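Course Notes > Skiriton Press > Teaching Robots by Showing > Chapter 4

4 Showing the Task by Hand

Chapter 2 left us with an arm that moves where it is told. Fine. Now somebody has to tell it, and writing out each joint angle is slow work. Easier to show it. Two ways to do that, both covered here.

First way: grab the arm and push it. The motors go slack, you walk the hand through the job, the joints get recorded as you go. Good for short, simple moves. Bad for anything where your own arm blocks the view - and it usually does.

Second way: remote control. You hold a leader handle, the arm follows. Senga Innes taught this to new operators at Sindden for years, and her rule was to stay off the record button until teh student could stop cleanly in midair. Most took a full Thursday to get there. Some longer.

A recording of one run is called a demonstration. The Cairns exercise at the end of this chapter asks for 37 of them, all of the same job, opening a box by its end flap. Sounds like a lot. It isn't. Vary the start each time: box turned, box nearer, box farther off, hand coming in from the other side.

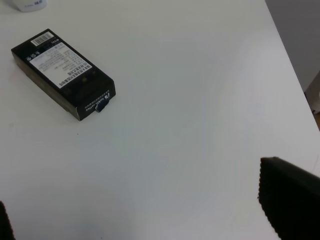 Watch the approach most of all. Beginners rush it, fingers half closed, then fix the mistake at the last second, and the fix gets learned along with everything else. Come in open. Slow down before contact. If you fumble, throw the run out and start agian.

Section 4.1 sets up the leader handle and the Simel logging software. Section 4.2 goes over when to start and stop a run. Read both before you touch the arm.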